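最終更新：1月　｜　シェア 15　コメント 2

2　名簿のなかの通り、通りのなかの名簿

サルンホルム旧市街のベイェネ小路は、現在の地図では両端に名前が一つずつ書かれているだけの、線としても細い線である。沿道に並ぶのは会計事務所の裏口、会計事務所の裏口に面した喫煙所、そして喫煙所を見下ろす別の会計事務所の窓で、店と呼べるものは鍵の複製機を置いた売店のほかにない。ところが商工名簿を開くと、同じ小路に最大330の業者が登録されていた時期がある。小路の長さを知る者なら、まず印刷の誤りを疑う。筆者らも疑った。誤りであってくれれば調査は午前中に終わり、昼食は港で取れるはずだった。

本節では、この数字がどのように成り立っていたかを、名簿、家賃台帳、看板の許可申請書を突き合わせて検討する。前節で述べたとおり、名簿の編者は一軒の建物に入る業者を階ごとに数え、さらに同じ人物が営む業種が違えば別の行を与えた。ボタン穴かがりと傘の張り替えを兼ねる者は、名簿の上では隣人同士になる。帳簿の上で自分の隣人になるというのは、あの小路の家賃を思えば、なかなか経済的な暮らし方である。 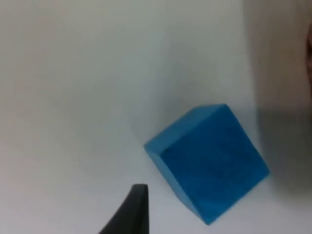
もっとも、兼業者をすべて一人にまとめ直しても、小路は依然として混み合っている。問題は、残った業者がどこに立っていたのかである。家賃台帳には「階段下」「階段の途中」「中庭、雨の日を除く」といった区画が現れる。最後の区画の借り手は羽根の選別業者で、雨の日にどこへ行ったかは記録がない。看板の許可申請書のほうはもう少し雄弁で、同じ壁面の同じ釘をめぐる争いが何年も続いたことを伝えている。争った両者が扱っていたのはどちらも糊であった。

従来の研究は、こうした小商いの消滅を金融業の進出によって説明してきた。ドストブリッジの銀行が小路の南側を買い上げ、職人は去り、あとに大理石が残ったという筋書きである。わかりやすく、悲しく、記念講演に向いている。台帳はこの筋書きにあまり協力的でない。銀行が最初の建物を取得した時点で、南側の区画の多くはすでに空いており、空いていた理由の欄には、息子が継がない、井戸が臭う、隣が糊である、と書かれている。

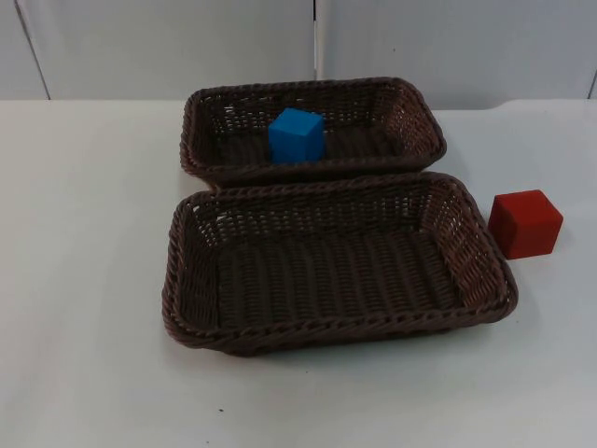
文／シーリ・パユ、リナ・ダルウィシュ
（サルンホルム街路史研究会・小商い部会）

2.1　業種名の読み方

名簿を数える前に、名簿を読まなければならない。業種名の分類にあたっては、メロン・エジグの先行する整理に従い、素材、工程、売り方の順に見出しを立てた。この方法は縫製や製本のように工程の名がそのまま屋号になった業種ではよく働く。困るのは「紳士向け諸事」のような見出しで、帽子のブラシかけから借金の取り立てまでを含んでいたことが、裁判記録からうかがえる。分類表では「その他」に入れた。「その他」は本研究で最も栄えている業種である。

ベザウィト・ハブテは、同じ名簿を用いながら、見出しを当時の綴りのまま残すべきだと主張している。綴りの揺れが店主の出身地を示す場合があるからで、この指摘は正しい。正しいのだが、揺れを残すと蝋燭屋が七通りになり、そのうち一つはどう見ても蝋燭屋ではない。妥協として、集計には統一した綴りを、付表には元の綴りを用いた。付表は本文より長くなった。
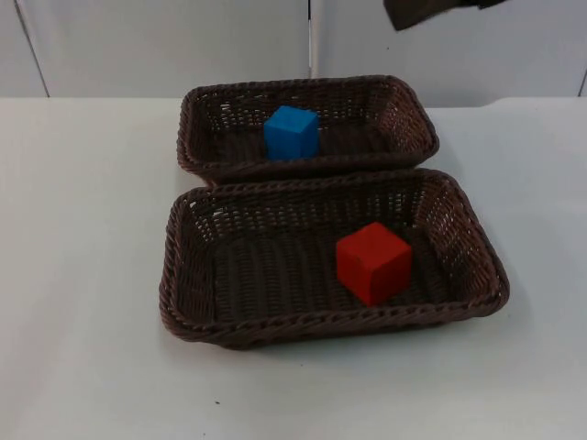
次に、人が動いた跡をたどる。名簿から消えた業者は、廃業したとは限らない。小路の北端を曲がった先にはラマと呼ばれる一角があり、地代が安く、台帳の付け方はさらに安かった。ベイェネ小路で姿を消した名前のうち15がここで再び現れる。移った先でも同じ屋号を掲げ、二つの店は小路時代の番地を看板に残した。客は看板の番地を頼りに小路へ行き、店がないことを知り、ラマまで歩いて文句を言い、そのついでに買い物をしたらしい。宣伝としては手間がかかるが、続けていたところを見ると引き合ったのだろう。

この移動を地図に載せる段になって、縮尺の問題が生じた。小路全体が見える縮尺では階段下の業者が消え、階段下の業者が見える縮尺では小路が紙からはみ出す。アミルル・オンの作図は、建物を背骨のように一列に開き、各階を左右に引き出すことでこれを避けている。方角は犠牲になった。実際の小路でも、地上まで日が差さないため、方角はさして役に立たない。

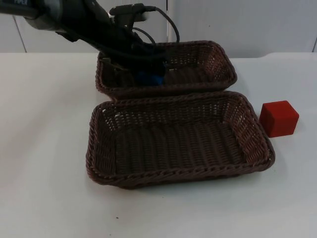
図2　茶色い編み籠と、その中に下ろされた黒いグリッパ。籠は白い卓上の奥側にある。

2.2　残された問い

以上の作業から言えるのは、ベイェネ小路の賑わいが、通りの幅よりも数え方の幅に多くを負っていたということである。とはいえ数え方を差し引いても、階段の途中で靴の踵を打つ者と、その上の踊り場で楽譜を写す者がいたことは動かない。楽譜屋が騒音について申し立てた書面が残っており、踵屋の返答も残っている。返答は、拍子は合っているはずだ、という一行である。

銀行による買収の影響については、北側の家賃台帳が見つかるまで判断を保留する。台帳は市の文書庫にあるとも、文書庫が会計事務所に貸した地下室にあるとも言われる。筆者らは両方に照会状を送った。文書庫からは地下室に問い合わせるようにとの返事があり、地下室からは返事がない。次節では、ひとまず南側の資料だけを用いて、業者の世代交代を検討する。

コメント（2）

糊屋の孫
祖父の店が出てくるとは思いませんでした。釘の件は、うちでは今でも向こうが悪いことになっています。付表の綴りは一字違いますが、看板も一字違っていたそうなので、このままで結構です。

港側の住人
面白く読みました。ラマの一角は子どものころまで蝋燭の匂いがしました。七通りのうちの蝋燭屋ではない一軒が何を売っていたのか、次節でぜひ書いてください。気になって付表を全部読んでしまいました。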